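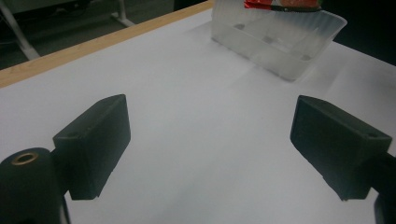 Figure 3. Wrist view from the hand-held gripper at the open position, with the frosted container and a red and orange package at the far side of the papered table.

Attila Dobos and Judit Kovács
April 18, 2022

4.2 The drifting zero

The most interesting failure in the Dranska recordings was also the quietest one. The hand-held tool reports its opening width through a small encoder in the grip, and every learned grasp in this paper depends on that number. Over a long session the number began to wander. With the fingers wide open, as in Figure 3, the encoder should return the same value each time, give or take a hair. In the later part of the Dranska set it returned a value that was 10 millimeters too small, and nothing in our software complained!

We found the fault from the wrong end. A policy trained on the full set of 600 demonstrations did well on rigid objects and then crushed soft packages again and again when it ran on the Elinard arm. The motion toward the package looked lovely - smooth, well aimed, no hesitation - and then the fingers kept closing long after contact. Our first guess was a lack of force feedback, and we spent most of November chasing it. We changed the motor current limit, then the finger pads, then the closing speed. Each change moved the failure rate a little and none of them removed it.

What finally gave the game away was a plot that Kovács made for another purpose altogether. She had lined up the widest opening in each demonstration by recording order, hoping to see whether operators got lazier with practice. The points should have formed a flat band. They formed a flat band for the first part of the set and a staircase after it, with a step down at nearly every battery change. It is a beautiful plot, and we have kept it in the supplement (Figure S4) for anyone who builds tools of this kind.

The cause was mechanical. The encoder magnet in the Molden grip is held by a press fit, and pulling the battery out twists the housing slightly. Each twist let the magnet slip by a small angle. The startup routine asked the operator to close the fingers once and checked that the encoder moved, but it never compared the reading with a stored value. A slipped magnet passed that check every time.

For the policy this was poison of a very mild sort. Demonstrations from early and late in the set showed the same finger positions in the camera view and different widths in the data. On hard objects the object itself stops the fingers, so an error in the width target hardly matters. On a soft package it decides everything.

4.3 Repair and safety limit

We made two changes. First, the magnet is now glued and pinned. Second, each session opens and closes with the fingers held fully open for 30 frames, and the recorder refuses to save if the two readings differ. We could also rescue most of the old data by estimating the opening from the wrist camera, where both finger blocks stay in view, and shifting each recording to match. The Szénási method for marker-free width estimation worked very well for us, even in shadow.

The arm side needed attention too. A width command was trusted without limit, and a bad one could pinch a hand as easily as a package. The controller now stops closing when current stays above its threshold for almost 10 control steps, whatever the policy asks for. We tested this stop on foam blocks only, and the threshold should be set again for any other finger shape.

We use cookies to improve your reading experience. Accept | Manage settings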